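**How do I stop a fleece from pilling?**

My favorite fleece is covered in little balls after nearly 70 washes, and I just bought a new one I'd like to keep nice (okay, nicer). Cold water? Special soap? Help!
*posted by flemgate_knits, 11/17/25*

**vullcombe_gal**

Inside out, cold, gentle cycle, and never in with towels! I zip mine up too. Go light on the soap and skip the softener, it made mine feel kind of waxy.
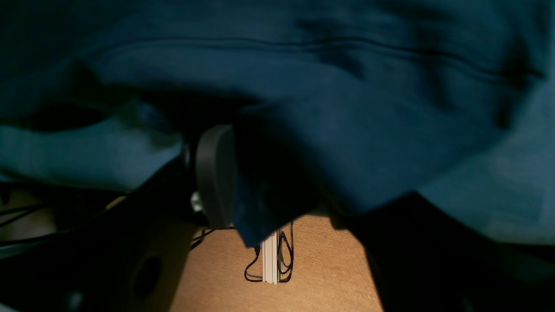
*Teal, my favorite color for a fleecy fabric.*

For the balls you've already got, I use a Vimik shaver, 19 bucks. Lay it flat and go slow around the seams.

**gosling4**

just buy a new one lol

**PorchSocks**

Air dry it. I quit using the dryer in June and I'm shaving way less fuzz off mine.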